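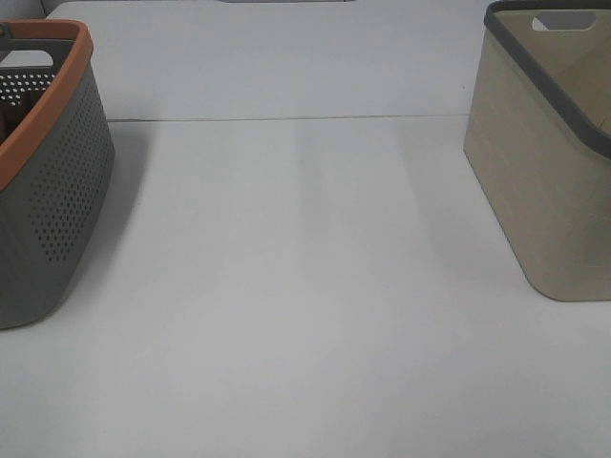 MOSTAU – October 2, 2019

It took an extra inning, two pitching changes and one very patient walk, but the Mostau Herons are champions of the Sauerland Women's Softball League for the first time since the club moved over to the river field. They beat the Demard Comets 7-6 in eight innings in the deciding game of the series, in front of 231 people, the biggest crowd the league has had for a final.

If you were there, you already know how strange an evening it was. Demard came out swinging and had four runs on the board before Mostau had so much as a base runner. Lucyna Michalski, who had thrown so beautifully in the second game of the series, just couldn't find the outside corner, and the Comets (to their great credit) didn't chase anything. A bases-loaded double down the left field line did most of the damage, and for a good while after that it looked as if the long drive home to Demard was going to be a very happy one.

Manager Bernd Bauerfeind left Michalski in, though, and she settled down nicely. She got through the second and third on ground balls, most of them to Jana Böttcher at short, who must have been tired of seeing them by then but never let one get by her. Böttcher also got the Mostau bats going in the bottom of the third with a single up the middle, stole second, and came home on a base hit to right from Yaowalak Kamolrat. Two more runs followed in the fourth, and in the fifth Kamolrat hit one over the fence in left center with a runner on – her ninth of the season and easily the longest of the bunch – to put the Herons ahead 5-4.
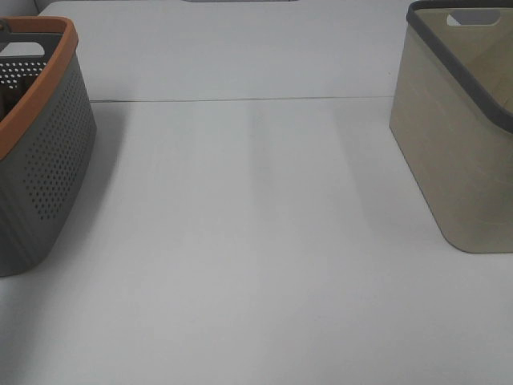

The lead lasted until the seventh. Demard tied it with a walk, a bunt and a sharp single, and Bauerfeind went out to the circle twice in the space of three batters, first to bring in Brittany Arsenault and then, after a hard foul off her shin, to ask whether she wanted to come out again. She did not. He brought in a left-hander to face one hitter anyway, and under the league's re-entry rule Arsenault was back for the eighth with ice taped under her sock.

The Comets scratched out a run off her in the top of that inning to go up 6-5, and there were some long faces along the third base side. But Böttcher led off the bottom half with a triple into the corner and scored on a fly ball, and the next two batters reached on a single and an error. That brought up Arsenault, who had not had a hit all night. She fouled off five pitches and worked the count full before taking ball four to load the bases, and then Kamolrat, of all people, lined the very next pitch over the drawn-in infield to end it.

"I was looking for something to drive, and then I saw how close in they were and thought, well, just get it past them," Kamolrat said afterward, with most of her team still hanging around her neck.

Bauerfeind said he was proudest of how his players behaved after that first inning. "Nobody got short with anybody," he said. "We've lost games this year that way, and back in March we couldn't have played this one."

Demard finishes as runner-up for the second season in a row and graduates hardly anyone, so expect to see plenty more of the Comets. Istard won the third-place game 9-3 earlier in the afternoon.

The raffle and the food stand brought in $1,799 for new infield dirt and a better backstop at the river field. Winter workouts begin after the holidays, and new players are welcome at all positions, catchers especially.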